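Jirelthorpe Hands-On Day

The Jirelthorpe Hands-On Day is a yearly robotics open day held each November in the old Tanner building in Jirelthorpe. It is run by Halora, a small company that teaches machines to pick up and tidy everyday things, and it is free to anyone who walks in. Visitors get to hold the same gripper tools that the staff use, which makes it a favourite with school groups, retired tradies and just about everyone in between!

History

The first open day was put together by Conceição Barreto, who had joined Halora as a workshop technician and was tired of explaining her job at family dinners. It took up a single room and drew 18 people, most of them neighbours. Barreto set out a tray of pens, cups and small boxes, handed over a gripper and let people have a go. The format has barely changed, although the crowd certainly has. The fifth edition counted 373 visitors through the door, and the one after it reached 667, with a queue running down the stairs and out past the bike racks.

In its early years the event was called the Radis Open Bench, after the training program it was meant to show off. The present name came into use when the organisers realised that most visitors had no idea what Radis was but remembered very well that they had been allowed to touch things.

Program

Doors open at 10 in the morning. Most of the day is given over to the stations, each set up in an ordinary room with ordinary furniture. A kitchen bench, a bookshelf and an office desk have all featured, and the desk is usually the busiest. Visitors may stay at a station as long as they like, provided the line behind them is short.

Short talks run in the front room before lunch. These cover how a grip is planned, why soft or ridged pads matter, and what goes wrong when an object is shiny, floppy or much heavier than it looks. The talks are pitched at a general audience and questions are welcome at any point (the children's are often the best ones). A repair table in the afternoon lets people watch worn finger pads being peeled off and replaced.

The hand-held gripper

The centrepiece of the day is the hand-held gripper, a two-fingered tool that a person carries around and works by hand. A camera on the tool records what the fingers do, and the recordings are later used to train robot arms in the Radis program. The fingers are dark grey and tapered, mounted on white blocks, with magenta ridged pads on their inner faces.

First-timers tend to come in too fast and close the fingers too early. The staff advice is to slow down, line both fingertips up with the object and leave a decent gap until the last moment. 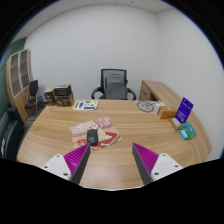 A computer mouse is a lovely thing to practise on, being rounded, low and slightly awkward from nearly every angle. Small cardboard boxes are easier, and cards lying flat are a real test of patience. Regulars at the event will happily argue over which is harder, a sheet of paper or a teaspoon.

Reception

The open day has a loyal following in Jirelthorpe, and the local library has run a display on it in the weeks beforehand. Teachers have praised the lack of barriers and the willingness of staff to let a demonstration fail in front of a crowd, then talk about why it failed. The most common complaint concerns parking, followed by the narrow stairs, and a ground-floor station was added for visitors who can't manage them.

See also

Radis training program
Tanner building, Jirelthorpe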